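3.2 Clipping and sample handling

Forage was clipped at the Vandarcombe and Mosoti allotments during the August sampling period. Both sites are grazed by cattle under a deferred rotation, and both had been rested before the crew arrived. At each site we placed 50 quadrats at fixed intervals along permanent transects. Quadrats that fell on rock outcrops, livestock trails, or ant mounds were moved one interval down the line and the move was noted on the field sheet.

Standing herbage was cut to a stubble height of 2 cm with hand shears and sorted in the field into perennial grasses, annual grasses, forbs, and shrub leaders. Litter was collected separately and is not included in the production values in Table 4. Samples went into labeled paper bags and were oven-dried at 60 °C to constant weight at the Brorodura field station. Dried subsamples from each functional group were then combined by transect, mixed, and ground to pass a 1-mm screen before crude protein and neutral detergent fiber were determined.

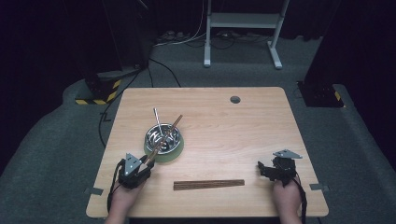

Figure 3. Metal-lined bowl with sticks on a wood-grain table.

Utilization was estimated by the paired-plot method. Each grazed plot was matched to a caged plot of similar species composition and slope, and percent utilization was taken as the difference in dry weight divided by the caged weight. Cages were moved every year to limit the effect of prior protection on plant vigor. Pairs in which the cage had been tipped or entered by livestock were dropped from the analysis.

Dry weights were converted to kg per hectare and compared with the 600 kg per hectare residual level set in the Delteletti grazing plan. Transects below that level were flagged for a second visit. Site and functional group were treated as fixed effects and transect as a random effect. Weights were log-transformed where residual plots showed unequal variance, and means are reported on the original scale. Confidence limits for utilization were obtained from 2000 bootstrap samples drawn by transect, with plot pairs kept intact. Shrub leaders were too sparse at Mosoti to support a separate estimate and were left out of the between-site comparison.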